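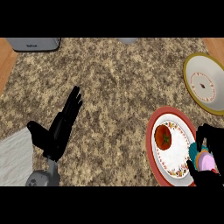

Counter-clearing task in the Wumora simulator. The right hand holds the stacked items near the rim of the red-edged plate; the left hand is open.

Prornari Household Manipulation Program
Safety Review Meeting — Minutes
April

Chair: Vangelis Politis
Present: representatives of Controls, Simulation, Bench Operations, Hardware and Health and Safety
Apologies: Purchasing
Location: Clela building, upstairs meeting room
The meeting opened at 9:30 a.m.

1. Minutes of the previous meeting

The minutes were approved with one correction. Under item 4, "wrist cable" should read "wrist cover." The action on spare fuses was closed.

2. Late stop on the physical bench

Bench Operations reported on run 1055, a counter-clearing run carried out on the Clela bench with a pair of Juhl hands. The right hand had picked up a dish and was moving it toward the rack when the operator pressed the stop button. The arm stopped within its limit. The right hand did not. It kept closing for 204 milliseconds after the button was pressed, against a permitted maximum of 168. The dish cracked and one piece fell to the floor outside the marked area.

There was no injury. The operator was standing behind the line and had eye protection on. Power to the bench was isolated, the floor was swept, and the hand was tagged out before the end of the shift. The incident form was received by Health and Safety the same afternoon.

The Chair asked why the operator had pressed stop. Bench Operations replied that the left hand, which should have stayed still, had begun to turn at the wrist. This movement is being treated as a second fault and is covered under item 4.

3. Cause of the late stop

Controls presented the log. The stop signal reached the arm controller and the hand controller together. The hand controller was partway through a grip command and finished that command before acting on the stop. This order of work came in with the last software update. The release note mentioned a change to "command handling" and did not mention the stop.

Hardware confirmed that the fingers, tendons and motor brakes had been inspected and were in order. The brake engaged promptly once told to do so.

Health and Safety stated that a stop which waits for another command to finish does not meet the bench rules, whatever the delay. The meeting agreed. It was noted that the update had been approved on the strength of simulator results alone, and that the sign-off sheet has no line for stop timing on the hands.

4. Left wrist movement

Controls has a partial explanation. The idle hand is meant to hold its last position. In the log for run 1055 the held position was overwritten with a value belonging to the right wrist. The fault has not been reproduced on the bench. Controls was asked to continue, and to say plainly in its report if the cause remains unknown.

5. Simulator work

Simulation has run the counter-clearing task 1000 times in Wumora using the same software version. The counter carries a bowl, a plate with a tomato on it, a towel and the items to be gripped, and both hands are modeled. The late stop did not appear in any of these runs. Simulation explained that Wumora pauses the whole model when a stop is issued, so a delay inside the hand controller cannot show up.

There was some discussion of whether the results should be withdrawn. Simulation's view was that they remain valid for reach and placement. Health and Safety asked that they carry a note saying they give no evidence about stopping. This was accepted.

Simulation will add a mode in which the stop is passed to each controller separately and the model keeps running. A first version is expected before the next meeting. The Chair asked that the left wrist overwrite be forced deliberately in the same mode — even if the cause has not been found by then.

6. Decisions

The Clela bench remains closed to powered hand work. Arm-only runs may continue with the hands removed.

The last software update is withdrawn from all benches and the earlier version restored.

Any change to hand software must pass a timed stop test on hardware before release, with the hand both open and gripping.

The marked floor area is to be widened on the rack side.

7. Actions

Controls: correct the stop handling; written report on the left wrist fault.
Simulation: separate stop mode in Wumora; note added to existing results.
Bench Operations: restore the earlier software; re-mark the floor; replace ceramic dishes with plastic for test runs.
Health and Safety: revise the sign-off sheet and circulate it for comment.
Chair: write to Juhl with the log and the inspection findings.

8. Other business

Bench Operations asked for a second stop button at the rack end. Hardware will price it.

The meeting closed at 10:50 a.m. The next meeting will be called once the Controls report has been received.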